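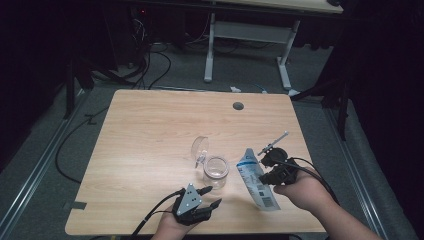
4. Setting up your reviewer account and filing your first review

Read section 3 first if you haven't got a login yet. Everything from here on assumes you're in and can see the Traltthorpe desk (the grey page with your name at the top).

4.1 Your profile

1. Click your name, then Edit profile.
2. Put in the name you want on your reviews. Pen names fine. Initials fine. Can't be changed after your first review goes up without emailing Farzana Dogar, so check the spelling.
3. Bio – 34 words max. The box lets you type more, then chops it mid-word when you save.
4. Tick the genres you'll read. Tick only what you'd really pick up. The list feeds the Monday allocation and you will get sent what you ticked.
5. Fill in the Connections box. Any author, agent or publisher you work for, live with, edit, or share a critique group with. Leave it blank only if there are none.
6. Save.

Note: Connections isn't shown to readers. The editors see it, and the allocation skips those authors for you.

4.2 Claiming a book

1. Go to Shelf. Green titles are free, amber ones are on hold for somebody, red are gone.
2. Click the title, check the format. Some are paper only and we post those from Zavetcombe, UK addresses only at the moment.
3. Press Claim. You've got it for six weeks.
4. Ebooks – download link turns up in your messages, not your email. Works three times. If you've used all three ask for a reset.
5. Changed your mind? Press Release within the first week and it goes back with no mark against you. After that, message an editor.

Two claims at once is the limit. Third one unlocks when you've filed 10 reviews.

Caution: advance copies are not to be lent, sold or quoted from without checking against the finished book. The page proofs of the last Thepsuriya novel had a whole different final chapter and we ran a quote from the old one. Don't want to do that again.

4.3 Writing it up

1. From the desk choose New review and pick the book from your claimed list. If it isn't there you haven't claimed it.
2. Header fields fill themselves in (title, author, publisher, date). Check them anyway. The publisher feed gets series numbers wrong a lot, esp. novellas numbered 2.5 and so on.
3. Paste or type your text in the main box. Minimum 496 words, counted without the header and without quotations. The counter under the box goes from red to black when you're there.
4. Pasting from a word processor – use Paste plain. Otherwise you get curly rubbish where the apostrophes were and somebody has to go through by hand.
5. Grade. A to F, pluses and minuses allowed, no A+. DNF is its own grade and needs the page or percentage where you stopped.
6. Content notes. Pick from the list. If what you need isnt there, use Other and keep it short.
7. Spoilers: select the text, press the S button. It'll show as a bar that readers click to open. Test it in Preview, the button misses the last full stop sometimes.

Note: the cover image has to be under 980 KB. Bigger ones upload without complaint and then don't show.

4.4 Disclosure

Every review needs one line from the drop-down. Bought it / library / copy from publisher / copy from author. Pick the true one. If you know the author at all, even just online, add a sentence in your own words in the box underneath.

Caution: if you've written for the same publisher in the last two years you can't review their books here. Talk to Kamol Boonyarit about doing an opinion piece, diffrent rules for those.

4.5 Sending it in

1. Preview. Read it right through once.
2. Press Submit – NOT Save and close. Save and close leaves it in drafts where the editors can't see it.
3. Status goes to Waiting. An editor picks it up, normally within four days.
4. Edits come back with comments down the side. Accept or answer each one, then press Return.
5. When it says Scheduled you're done. Date and time show next to it.

If Submit is greyed out it's nearly always the disclosure line. Next most likely, the grade.

Error 3161 means your session timed out. Copy your text somewhere safe, log out, log in, paste it back. Don't press refresh, it empties the box.

4.6 Comments on your review

On by default. You can answer readers, you don't have to. Authors sometimes turn up. Please don't argue with them – flag it and Farzana will deal with it.

Old Zurkamer importer: switched off since April. Reviews from your own blog have to be brought over one at a time, see section 7.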